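La demande d'achat

Le budget de l'atelier d'Imley tenait sur une feuille, et en février il restait à décider d'une seule ligne. Nirnow proposait une deuxième paire de bras. Drornuvar proposait un contrat d'entretien pour la première. Je devais rendre mon avis avant midi.

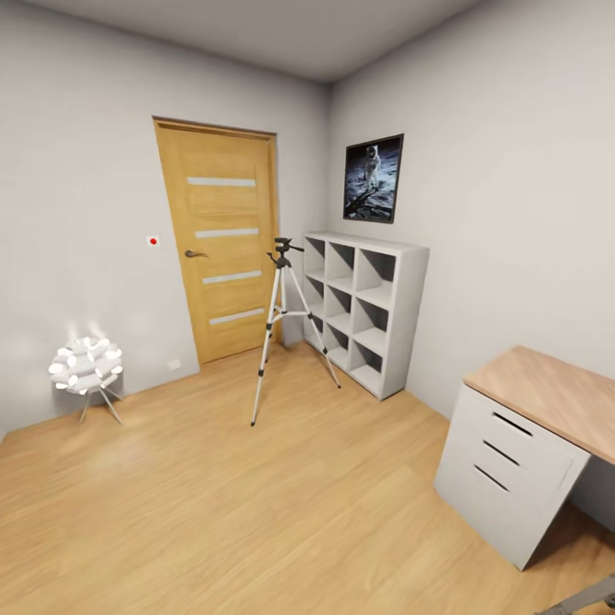

J'avais demandé 2 devis et j'en avais reçu 5. Le moins cher oubliait le transport. Le plus cher comptait 1 517 heures de service garanties, sans dire ce qui se passait à la suivante. J'ai barré celui-là au crayon, puis j'ai gommé le trait, car la direction aimait les garanties.

Restait la question des pinces. Le fournisseur les facturait à part, 400 la pièce, hors taxes, et il fallait les commander avec les bras ou attendre l'automne. 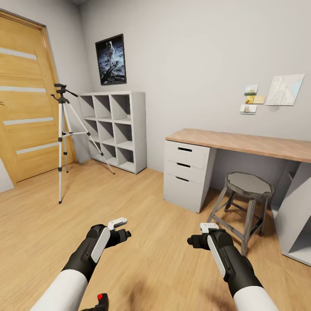
À onze heures, Drornuvar a rappelé. Leur remise tombait si nous prenions le matériel ailleurs. J'ai répondu que je notais. J'ai refait l'addition avec le projet Wei, puis sans lui. Sans lui, tout passait. Mais le projet Wei payait mon poste, et je l'ai remis dans la colonne.

Je suis descendu regarder travailler la paire que nous avions déjà. Je suis resté debout un moment, le dossier sous le bras.
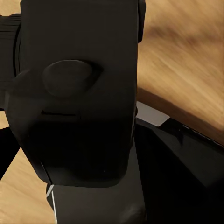
L'avis

J'ai écrit : entretien d'abord, achat reporté, pinces à commander tout de suite. J'ai signé à midi moins cinq. La réponse est arrivée avant le café : prière de joindre un sixième devis.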